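Lamrani Embossed Cleaning Sheets, 200 Count: Review

I go through a lot of wipes and paper towels. I have a white worktable that shows every smudge, and two kids who do their homework at it after I'm finished. In April I ordered a box of the Lamrani embossed sheets to replace the Prisonex blue-box ones I had been buying, which had gotten thin. I've used them most days since then and I'm on my second box.

What you get

A flat cardboard box with 200 dry sheets, folded once. They come out one at a time if you pull straight up. If you pull toward you, expect two. The box has no lid, only a perforated slot, so I keep mine in a drawer to keep the dust off.

Strength

Good for the price. I can wring one out and use it again on the same spill without it tearing. Scrubbing dried glue is too much for it and the sheet starts to pill after a minute or so. The old Prisonex sheets would have had a hole in them by then. Folding it in four helps with tougher jobs.

Absorbency

Fair. One sheet handles a small coffee spill. For anything bigger I still reach for a roll of kitchen towel. They work better if you dampen them first and squeeze them out.

Lint

Very little on the tabletop. On glass I found a few short fibers when I held it up to the window. I used one on my reading glasses and would not do that again, as it left streaks.

Texture

The raised pattern is fine and runs over the whole sheet. It picks up crumbs and eraser bits better than a smooth towel does. White on a white table does make it easy to leave one behind, and I have set a mug down on one more than once.

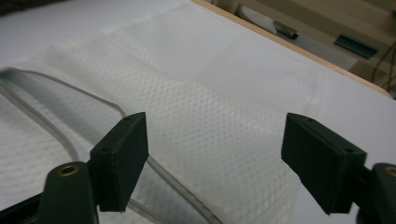
Price and where to buy

I paid the regular price at Urnlow in Lelbridge, where they are on the bottom shelf next to the sponges. There is a larger refill pack with 487 sheets in a plastic bag. I haven't bought it and don't have a container that would hold it.

What I'd change

A box with a lid. A slightly bigger sheet would also be nice, as I often need two side by side to cover a wet patch.

Would I buy them again

Yes, for tables and counters. For windows and eyeglasses I'd use a microfiber cloth. Four stars out of five, with one off for the box.

Aravind Ramasamy
July 3, 2021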